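Jedero 2631 sewing machine: fine at hems, less fine at everything on the box

Posted 2026-05-31 by Uriel Zepeda

I bought the Jedero 2631 with my own money from Otanside, who had it on sale in February and seem to have had it on sale ever since. The pitch is a compact machine with 18 stitches, a top speed of 626 stitches per minute and "workshop strength" in a body you can lift with one arm. I sew curtains, pant hems, tote bags and the odd pillow cover. I was not convinced a machine this light could do workshop anything, and I'm still not.

Setup is quick. Threading follows the numbers printed on the body and I had it right on the second try. The bobbin drops in from the top, under a clear cover that you will scratch in the first week. The manual is one folded sheet with drawings the size of postage stamps. It tells you what the tension dial is and never tells you where to set it.

I use it on an ordinary table, no cabinet and no cutout.

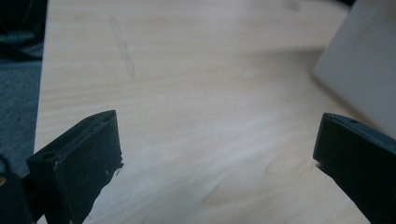

The tabletop: pale wood.

Straight stitch first, as that is most of what anyone does. On quilting cotton it's good. Even, flat, no puckering at the default length. On two layers of canvas it's still good. Fold that canvas over for a bag hem and the motor starts to groan, and at the corners I ended up turning the handwheel myself. My old Turach, which I got secondhand and never oiled as often as I should have, went through the same corners without complaint. So much for workshop strength.

The other stitches are a mixed lot. Zigzag is usable. The stretch stitch is usable if you go slowly. The blind hem came out decent after I bought a proper foot, because the one in the box has a guide that wanders. The decorative ones (leaves, little scallops, something that might be a duck) skip on anything thinner than denim, and I don't know who they're for.

About that speed claim: I have no way to test it and I doubt the people who wrote it did either. It goes fast enough. What it won't do is go slow. The pedal has a dead zone, then a lurch, then full gallop. Bohumila Říha, who taught the alterations class I took, tried it for an afternoon and said she would not give that pedal to a beginner. The machine is sold to beginners.

Accessories are stingy. You get four bobbins, three feet, a seam ripper with a dull tip and a needle pack with no sizes marked. There is no case, only a thin dust cover. Otanside will sell you a case for a price I thought was a typing error. A plain box with a lid that latches does the same job for the small parts.

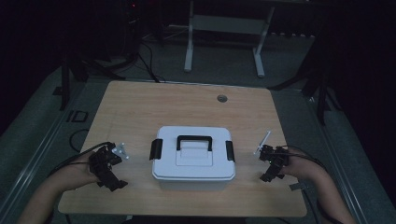 White plastic box, black handle, a latch at each end.

I also tried the Bednarek thread that the seller bundles in at checkout. Skip it. It's fuzzy, it left lint packed under the needle plate, and it snapped four times in one curtain panel. Any decent polyester thread did better - same needle, same tension, same fabric. 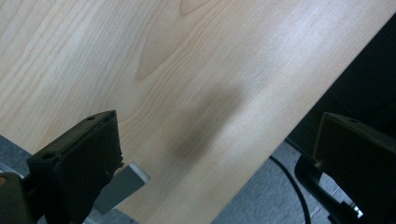

Noise and shaking are where a light machine gives itself away, and the 2631 does creep. At full speed on a long seam it works its way toward the back of the table, and I have to stop and pull it forward. The feet are hard black rubber and I don't trust them. On pale wood like mine a dark smudge is plain to see, fine wavy grain or no grain, so I put a thin cork mat under the machine before the first seam. The mat cut down the creeping too, though it did nothing for the rattle from the handwheel side.

Cleaning is easy enough. Two screws and the needle plate is off. The screwdriver they include is soft and will chew up the screw heads, so use your own.

Would I buy it again? At the sale price, for curtains and hems, maybe. At full price, no. If you sew bags or jeans, look for an older, heavier machine and have it serviced. Mine is staying for now, mostly because Otanside wants the buyer to pay return shipping, and I threw out the carton.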